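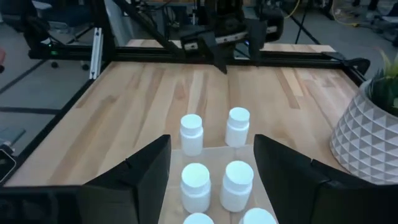

Chapter 9: Sorting and Setting Out Small Containers

Before you start this chapter

You should have finished the work on shelves and drawers in Chapter 7. You will need a clear stretch of table, a shallow tray or a plain sheet to work on, and a set of empty bottles with their caps. White plastic pill bottles are used through most of the chapter. They are cheap, they stand up without help, and they all look the same, so a mistake in the order is easy to make and hard to spot. That makes them good practice.

Do not use bottles with medicine in them for the exercises. If you bring bottles from home, empty them, peel off the labels and wash them the day before.

9.1 Why containers are set out in rows

When bottles are kept in a bag or a deep box, a person looking for one has to pick up several others first. Each one that gets picked up may go back in a different spot. After a week of this the box has no order at all, and the only way to check what is in it is to tip everything out.

A row fixes most of this. Two short rows side by side are better still, as you can reach any bottle without leaning over the rest. Six bottles set out in pairs can be checked at a glance. If one is missing there is a gap, and the gap tells you which one it was, provided that you always set them out in the same order.

Pairs also suit the way many households use their containers. One bottle is for the morning and the one beside it is for the evening. The pair at the back is the one used least often. The pair at the front is used every day.

9.2 The surface

Work on a hard, level table. Wood is fine. A butcher-block top is made from long strips joined side by side, and the lines between the strips give you something to set your rows against. Choose a line that runs away from you and keep the left-hand bottles along it. The right-hand bottles will then need only an even gap.

Put down a tray or sheet if the bottles are going to be moved as a group. A pale one shows dust and spilled powder less well than a dark one, so wipe it at the end of each session whether or not it looks dirty. The sheet should be large enough to hold the whole set. When a bottle is left standing on the bare table beyond the edge of the sheet, treat it as not yet sorted.

Some teachers clear the table of everything else before a class begins. Others leave one fixed object at the far side, such as a small plant in a pot, and have students measure their rows from it.
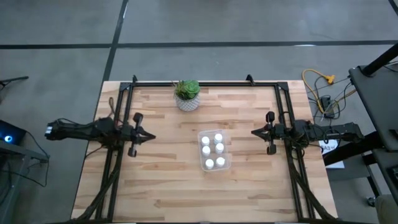

A fixed object of this kind is called a marker. It stays where it is for the whole session, and nothing is placed behind it. With a marker in place, two students can lay out the same set at different times and get nearly the same result. Pick something with a flat base and enough weight that a sleeve will not drag it along. A mug does the job if there is no plant to hand.

9.3 Standing the bottles up

Check each cap before the bottle goes down. A cap that is on crooked makes the bottle look taller on one side, and it may come off when the bottle is lifted by the top. Press or twist it until it sits flat.

Hold the bottle by the body, below the neck. Lower it straight down and let go only when the base is touching all the way round. Start with the back pair and come toward yourself. If you begin with the front pair you will have to reach over it for the rest, and sooner or later your wrist will knock one down.

Leave a finger's width between bottles. More than that wastes the tray. Less than that and you cannot pick one up without moving its neighbor.

9.4 Words used in this chapter

Pair: two containers standing side by side.
Set: all the containers that belong together.
Marker: a fixed object from which rows are measured.
Loose item: anything that belongs to the set and has no place in it yet.

Exercise 9.1 takes 12 minutes and needs 2 people. Read section 9.3 again before you begin.

Comments

dineo khumalo
I teach this unit at Wakham in July. We swap the bottles for spice jars with the younger group and it works the same.

pralero22
Where is the answer sheet for exercise 9.1? The link goes to chapter 8.

R.
Glad to see the finger's width rule kept. The old edition said a thumb.

3429 shares

Contact | Copyright Vudora Learning | Back to top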